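Notebook entry, December
Hevik office, Grivura project: moisture content of stored seed lots

Work today concerned the discrepancy between the two methods used for the Tirby lots. The oven-dry results and the handheld meter results have differed since the new sacks were opened, and the cause was to be narrowed down before further lots are accepted. Weighing was carried out in the storage building; records and calculations were completed at the office desks.

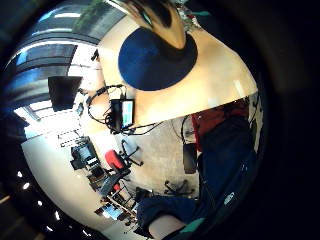
Office desks at Hevik.
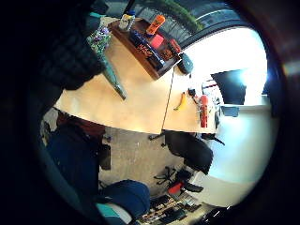 The meter was checked first against the reference block and read within tolerance on each trial. It was then used on 39 subsamples drawn from the upper, middle and lower thirds of the sacks. Readings from the upper third were consistently lower than those from the lower third. The oven samples taken last month all came from the top of the sack, and the meter samples were taken wherever the probe could be pushed in. The two sets were therefore never comparable, and the earlier note attributing the difference to the meter should be disregarded.

A second matter concerns the oven procedure. The written method calls for ground seed, yet four of the earlier dishes were run with whole seed. Those results have been struck from the summary table and marked as such in the margin. The original weights remain legible and must stay so.

Repeat dishes went into the oven at 2 p.m. Lids were placed beneath the dishes during drying and replaced before transfer to the desiccator. One dish from lot 71 was set down without its lid while the desiccator was being opened. It should be treated as suspect until a duplicate has been run. The balance drifted slightly whenever the outer door of the storage building was open, so all final weights were taken with the door closed.

Regarding the Văduva lot: the sacks arrived with a lining not seen on previous deliveries. It is not yet known whether the lining affects the gradient from top to bottom. Until this is settled, the lot is to be kept on the raised pallets, away from the north wall, and is not to be combined with the Tirby material.

Outstanding items:
Duplicate dish for lot 71.
Grind and rerun the struck samples, if enough seed remains.
Revise the sampling sheet so that sack depth is recorded for every draw.
Request the storage history of the Văduva sacks from the supplier.
Replace the desiccant, which has changed color along one side of the tray.

Oven left on overnight at the set temperature. Final weights to be entered on the facing page.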